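Zadeo money boxes: your questions answered

Last updated 1/4/19

Most of the questions we get by email are about the pink pig, so it takes up most of this page. If yours isn't covered, write to us at the Nidstead shop and we'll reply within three working days.

What is the pig made of?

It is plastic, with a smooth, glossy finish in pale pink. The eyes are two small black dots. The colour is the same as on our website, though it can look warmer with a light behind it.

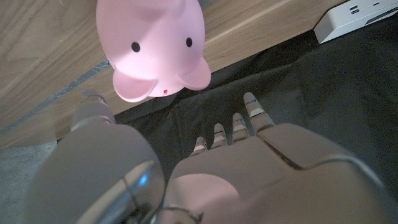

Will it break if it's dropped?

It won't shatter like a pottery one. A drop from table height onto carpet shouldn't do any harm. Stone floors and patios are another matter – a hard knock on the snout or an ear can leave a dent or a crack, and we don't replace pigs damaged this way.

How much does it hold?

Around 40 pounds in mixed change, depending on what you put in. It fills up much faster with coppers. Folded notes will go in, but they tend to lie flat against the side and are awkward to get out again.

How do I get the money out?

There is a stopper underneath. Turn the pig over, press one side of the stopper with your thumb and lift the other side with a fingernail. New stoppers are stiff and ease after a few goes. Please don't use a knife or a screwdriver, as it marks the rim and the stopper won't sit properly afterwards.

I've lost the stopper. Can I buy another?

Yes. Spares come in packs of 3 and fit all Zadeo pigs sold since we changed the mould in November. Older pigs have a smaller hole and we no longer have parts for them.

Is it suitable for young children?

The pig isn't a toy. Coins and the stopper are both choking hazards, so keep it out of reach of children under three.

How should I clean it?

Empty it first. Wipe the outside with a soft cloth and a little washing-up liquid in warm water, then dry it. Polish and kitchen sprays dull the shine. For sticky fingerprints on the face, go gently over the eyes and don't scrub.

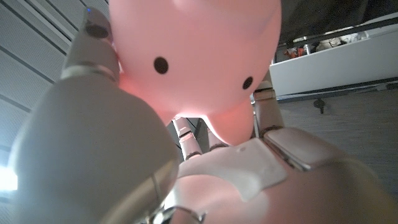
Can I keep it on a windowsill?

We'd advise against it. Pink plastic fades in strong sun and the side facing the glass goes first. A shelf or desk is fine. Keep it away from radiators as well.

Can you put a name on it?

We can add a name in black or white lettering, up to 20 characters including spaces. Named pigs are made to order and can't be returned unless there is a fault.

What is the difference between the Zadeo and the Dadow pig?

The Dadow is smaller and has no stopper, so it has to be cut open when full. Some people like that for serious saving. The Zadeo can be emptied and used again.

Do you deliver abroad?

Not at present. Collection from the Nidstead shop is free – bring your order number with you.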